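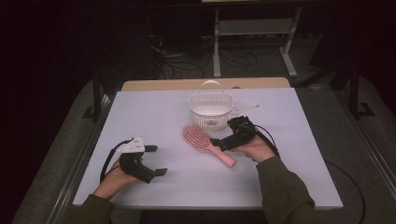 Station 2, brush and basket task, both hand grippers out.

Ticket: Right gripper drops out during visitor demo
Opened by: Effie Nisbet
Assigned to: Birsen Dağdelen
Site: Stundeo, demo room
Status: Closed

Problem as reported
During the June open day the right gripper stopped showing in the Trernetti recorder while a visitor was using it. The left one kept going. The visitor had the pink hairbrush in the jaws at the time. The recorder gave no error, the right channel went flat and the file kept saving. It came back when I took the gripper from her and set it down, then went again with the next person.

We had 26 people signed up for the afternoon and I had to run the first group with the left hand only.

Effie, 1:40 pm
Restarted the recorder. No change. Swapped the left and right ports on the hub. The fault stayed with the right gripper, so I don't think it's the hub.

Birsen, 1:55 pm
Please check the cable where it leaves the gripper. On the right side it goes up over the wrist, and a visitor with a shorter reach will pull on it. Also send me the frame count from the last good take and the bad one.

Effie, 2:10 pm
Good take is 2,110 frames on both sides. Bad take is 2,110 left and 1,000 right. If I bend the cable close to the plug I can make it drop every time. 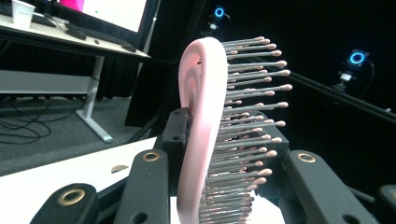 The jaws themselves are fine. I closed them on the brush handle several times with the cable held straight and the opening value followed all the way, no jumps. Tracking looks normal too. The only thing that sets it off is the bend at the plug.

Birsen, 2:20 pm
Then it's the cable. There is a spare from the Değirmenci order in the second drawer. Fit that, leave a loop of slack before the wrist and tape it to the sleeve. Don't tape it to the gripper.

Effie, 2:45 pm
Spare fitted. Ran three takes, counts match left and right. Second group is in now and so far no dropouts.

Effie, 4:30 pm
Finished the last group. No more dropouts. One visitor asked if the brush could go in the basket handle first, and it can, but the gripper has to come in lower.

Birsen, 4:50 pm
Closing. Old cable is tagged and goes back to Bestach with the next return. The short right-hand takes are marked bad, please leave them in the folder until I have copied the logs.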